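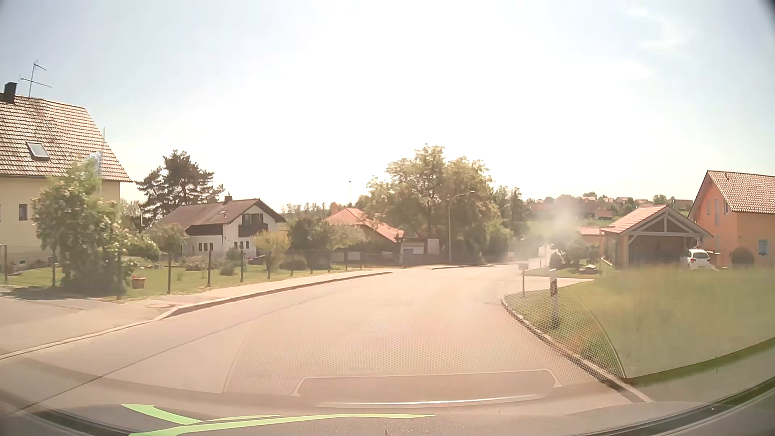

Liudmyla keeps telling me that empty roads are worth more than busy ones, and that a car which has only ever learned traffic will have no idea what to do with a quiet village bend. I used to argue with her about it. Today I came around to her side completely!

Wednesday, May 27, 2020

What a day for driving. Recording for Darnach, the windshield setup, all the little streets past the houses and then out between the fields. We want 2000 clips for the steering model and I think we can get there before the fall, I really do. Every curve where the pavement has no center line is gold to me now. The model has to find the lane from curbs and grass and nothing else, and in February it was hopeless at that – it hugged the left edge like a nervous cat.

The sun was brutal. I fussed about it all morning, and then Pravesh wrote back that glare is exactly what he wants more of, the ugly kind, dashboard reflections and all. So I stopped fussing and went looking for it! Drove the farm stretch again with the light right in my face and grinned the whole way.
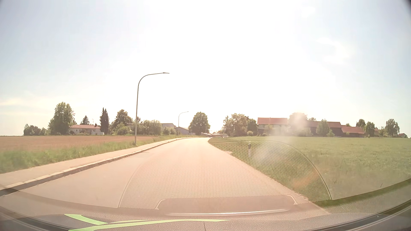 The farm road, straight into the light.

Labeled nine clips after supper, slow going. How do you mark the edge of a road that goes nearly white in the distance? I put the line where I would steer, and left a note on the ones I wasn't sure of. Liudmyla says unsure is a fine label as long as we write it down. We still need a proper tag for haze, too. Right now it all goes under "other", and "other" is getting fat.

Two disks full, four more to go through. Tomorrow the Oltwood side, if the clouds stay thin. I'd like the same kind of bends with the sun behind me, so we have both. Must clean the inside of the windshield first. Too wound up to sleep – maybe one more clip.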